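15 October 2023

Gripper spares, order for December

Printed lattice fingers, yellow, both arms. Quote from Firon is 970 for 10 pairs, pads included. Rendier is cheaper per pair but pads are extra - asked Shengli to get that in writing. Need 2 pairs held back for the Witia cell.

Thin stock is the case that decides pad grade. Rod in the near gripper, other arm over the red-bordered piece on the floor:
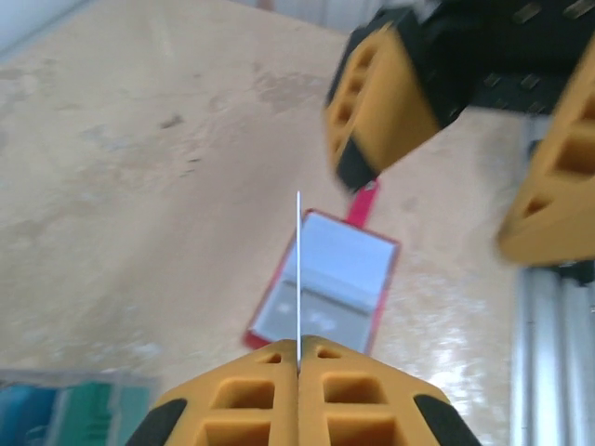
Open items

Pad sheet, price around 79, not yet approved. Jianguo to check the budget line. Wrist cameras stay off this order.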